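Giving up the paper diary, and going back to it

I stopped using a paper diary in January. Everything went into the calendar on my phone: dentist, bin days, the boiler service, my shifts at Andley. I had kept a diary for 13 years before that, so it felt like a big change, but the first few weeks were fine. The phone buzzed and I did what it said.
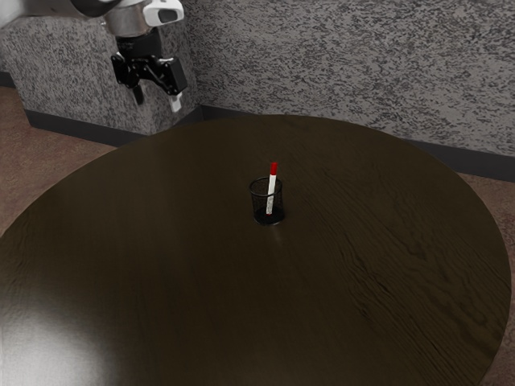
Words by the owner of this blog

The trouble started when I moved to earlies. My shift begins at 7 and I have to leave the house 40 minutes before that. I would look at the phone the night before, see one thing, and forget there were two more further down the screen. I missed a meeting in Dekden that way and had to pay for the train ticket anyway.

With the paper one I could see the whole week across 2 pages. I also wrote in it what had been done, which the phone never asked me to do. When the gas people wanted to know when they last came, I found it in an old diary in less than a minute.

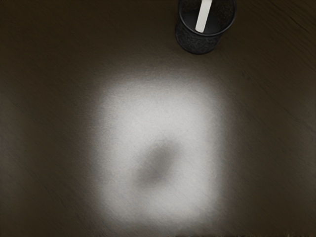
So I have bought another diary, a plain week-to-view one from the stationer's in Tekilar. It cost more than I remember paying last time, and the paper is thinner. Ink shows through a bit. I fill it in at the table on Sunday-type evenings, when nothing much is on, and I use pencil for anything that might move. Dark brown wood with a bright patch of light on it is not the easiest thing to write next to, so I turn my chair a little. Shifts go at the top of each day and everything else goes underneath.

The phone still does birthdays.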